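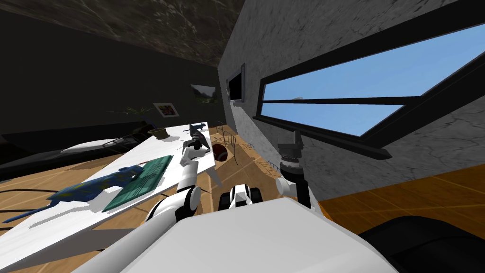

Figure 2. Rendered interior with a white desk and a large window.

3.2 Daylight at the work plane

Horizontal illuminance was logged in the side-lit offices of two buildings, Fatdale and Skellow, through the month of May. Sensors were fixed at desk height and read at one-minute intervals during occupied hours. Sunday readings were kept in the record but left out of the averages, as the blinds in both buildings are lowered over the weekend and the resulting values say little about normal use.

The geometric model used for the simulations treats each office as a single side-lit volume. Desks are given a matte white finish and walls a uniform light reflectance. Glazing is modeled without dirt or frame losses, and the correction for these is applied afterward as a single maintenance factor. A rendered interior is given in Figure 2; the illuminance values themselves were computed on a separate grid of points and do not depend on the rendering settings.

At Fatdale, desks in the row nearest the window received over 1,000 lux for much of the morning under clear sky. The second row fell well below this level, and the drop between rows was steeper than the model predicted. Two explanations were tested. Lowering the wall reflectance brought the second row closer to the measured values but made the fit near the window worse. Adding the external overhang, omitted from the first version of the model, improved both rows and was kept in all later runs.

Skellow showed a flatter profile. The window head is higher there and the room is shallower, so the measured and computed curves stay close together across most of the depth. The largest remaining errors occur in the late afternoon – when low sun reaches the sensors directly – and are attributed to the coarse time step of the sky file.

Blind position was recorded with the Protier logger and coded using the Pešek scale, in which 90 denotes slats fully closed. Intermediate positions were entered as read. Agreement between logged and coded positions was good at both sites, although short adjustments lasting less than a minute are not captured by this method.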